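Up at 5, couldnt get back to sleep. Calf muscles aching like I'd run somewhere. Have not run anywhere. Tea, toast, half the toast. The other half went in the trash and I felt bad about it.

Shot day. Been putting it off since June and the clinic in Toltville had a walk-in thing from 8 to noon so no excuse left. Got there early, already a line out past the pharmacy. Mostly people my age or older, a couple of babies in carriers. One man coughing into his elbow the whole time, everybody pretending not to lean away. I leaned away.

Form was four pages. FOUR. For a flu shot. Do you have a fever, have you had a fever, does anyone at home have a fever. Put down the asthma, put down the penicillin rash from when I was a kid, forgot to put down the new inhaler and had to go back to the window. Ticket number was 11, they were on 2 when I sat down. Read a whole magazine about boats.

Nurse was quick and nice. Asked about last winter and I told her – the 14 days in bed, the pneumonia scare, the X-ray, coughing until April. She said get the pneumonia one too while you're here, different arm. So now both arms. Can't sleep on either side tonight, will have to lie on my back like a saint on a tomb.

Bill for last winter still not settled by the way. Lurik says they paid their part, the hospital says they didnt. The statement says 2858 and the letter from Lurik says my share is 800. I've called both. Lurik had me on hold through my whole lunch, then the call dropped when the woman went to get her supervisor. Will try again Saturday, the website claims they pick up on Saturdays. Have the letter and the statement clipped together in the blue folder, DO NOT move the folder.
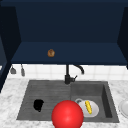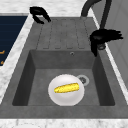
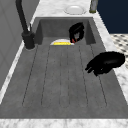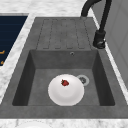
Home by 11. Left arm fine, right arm like somebody punched it. Sheet they gave me says sore arm, tiredness, maybe a low fever for a day or two, drink plenty, keep moving the arm. Moved the arm. Ow. Swept the back step with it anyway, slowly.

Lay down at 1 for twenty minutes, woke up at ten past 3 with my mouth open. Temperature 99.4. Wrote it on the pad. Took it again at 5, 99.1, so whatever. Bit shivery, put the big sweater on. No cough, chest clear, did the blowing test on the peak flow thing and got my normal number, a hair under. Good enough.

Phone rang while I was asleep, my sister, she left a long message. She isn't getting hers. Says the year she got it she was sick all winter. I've said my peice on this so many times. She's 71 and she was in the ER two winters ago and still. Called her back and we talked about her knee instead. Will try again at the weekend, maybe offer to drive her, she hates parking over there. Might be the parking more than the shot.

Half her street is down with it, she says. Three houses in a row. The school sent a whole class home. And the senior center canceled cards this week, they put a notice up on the door with the hand washing poster next to it. I was going to skip cards anyway, but still annoyed.

Supper was soup and crackers. Wasn't hungry but ate it. Water all day, up and down to the bathroom like a yo-yo.

Things for tomorow –
refill on the inhaler, Grallell only gives me one at a time now and the pharmacy says it needs a new authorization, ask WHY
new batteries for the thermometer, screen is going faint
tissues, the soft ones
cough drops in case
call about the second pneumonia shot, nurse said I might not need one, want it in writing
ask if they have the vaccine card thing on the computer or if I have to keep the paper

Paper card is in the kitchen drawer under the takeout menus for now.

Jin was on my lap all evening, right on top of the bad arm, would not be moved. Gave up and watched the news one-handed. More about the flu, beds filling up, go get your shot. Done, thank you.

9:40 and I'm finished. 98.9. Two Tylenol, window open a crack, extra pillow. Bed.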